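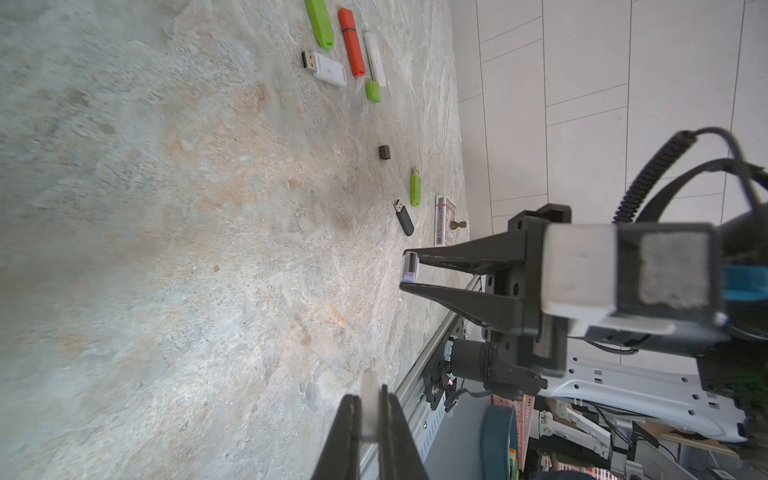

Keep the ones you'd be sad to lose and bin the rest without looking, one of you wrote under my February post about the photo backlog, and I've been arguing with that comment in my head ever since. It's good advice! I would give it to a friend. But I can't do it, and having spent most of the summer trying, I think I've worked out why: I don't know what I'd be sad to lose until I've opened it.

A quick recap if you're new here. When we moved to Hemine I promised myself that I'd sort out all the old files before the new house filled up with them again. Boxes of paper are easy, in a way, as you can see how much there is and you trip over them. Files don't take up any room, so they just carry on breeding. I had two dead laptops, one that would still start if you held the lid at a certain angle, an account with Graltater that I'd been paying for without ever logging in, and a shoebox of bits and bobs that might have had anything on them.

I started with Graltater, mainly out of crossness at the monthly payment. In there were three copies of the same holiday. Not three albums of it, three complete copies, each with slightly different file names, and one of them had every picture on its side. I deleted two and kept the one that was the right way up. Then I had a wobble and spent an evening checking that I hadn't thrown away the only picture of the blue door. (I hadn't. It was in a folder called "misc NEW".)

My rule after that was to do 40 files a night and then stop, even if it was going well. I'm a terror for doing six hours of something on day one and never touching it again. Some nights it took ten minutes, because it was all screenshots of train times. Other nights I'd get stuck on one letter I'd typed to a landlord years ago and sit there getting angry about the boiler all over again. Why did I keep that? I've kept it again, by the way. It's a very good letter.

The best thing I found was a folder of recipes I'd typed up when I was first living on my own. There are only eleven, and four are pasta with something on it, but I'd written little notes to myself after each one, like "too much" and "do not do this for guests". There's one for a lentil pie that I'd completely forgotten and have since made twice. It needs far more salt than I'd put, so I've added a note under the old note, and now it looks like two people bickering.

The worst thing was the music. I had 126 songs in a format that nothing in the house would play, and I got quite obsessive about it. I tried a free converter, which did five and then asked for money. I tried Plamano, which a few of you swear by, and it did them all but lost the titles, so I had to listen to the start of each one and type the name in. That sounds dreadful and it was the nicest bit of the whole job. I did it over three evenings with the window open and a pot of tea, and I'd forgotten how many of those songs go on far too long before anyone sings.

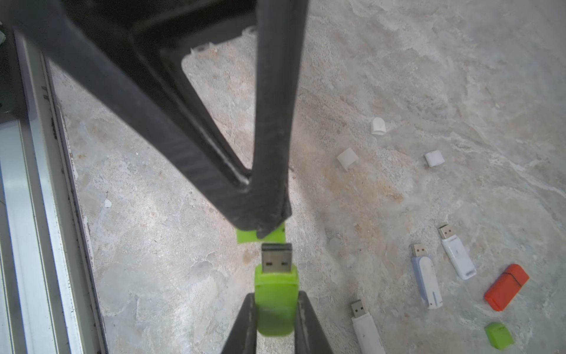 I did settle on a way of naming things, finally, and I know that at least a few of you are here for that part. Year first, then where, then what. Nothing else. No "final", no "final2", no "use this one". If there's no year I can swear to, it goes in a folder called "sometime" and I don't fret about it. My old system had folders inside folders inside folders, very proud of it I was, and I couldn't find a thing. Now there are nine folders and a search box.

As for keeping it all safe, I've ended up with one copy at home, one copy at my sister's, and I've kept Graltater after all, on the cheapest plan. I priced up having the dead laptops looked at by Coutinho, the repair place behind the market, and they wanted 80 pounds for the first and 100 for the second. I paid for the first. It had my old course work on it, plus a half-finished story about a lighthouse which stops in the middle of a conversation about soup. I still haven't decided on the second. It's under the stairs, where it's been glaring at me every time I get the hoover out.

What I would do differently is start with the written things and leave the photos until last. Photos are a swamp. You open one and you're gone for the evening, and by the time you come up for air you've messaged four people to ask if they remember the dog's name. Letters and lists go much quicker, and you get some practice at deleting before you meet anything with a face.

Also, please don't do what I did and rename a whole folder while the copying is still going on. I lost an afternoon to that and a fair bit of temper.

So, to the person who left the comment: I tried it your way with one folder, only one, and binned it unopened. It was called "stuff for printer". I've thought about it every day since.

I've got the video tapes to face next, once I've found something that will play them. If you've had any done by post, tell me how long you waited and whether they all came back.

Filed under: Home & Muddle, Sorting Things Out
Last updated: 5 October 2020
14 comments | 9 shares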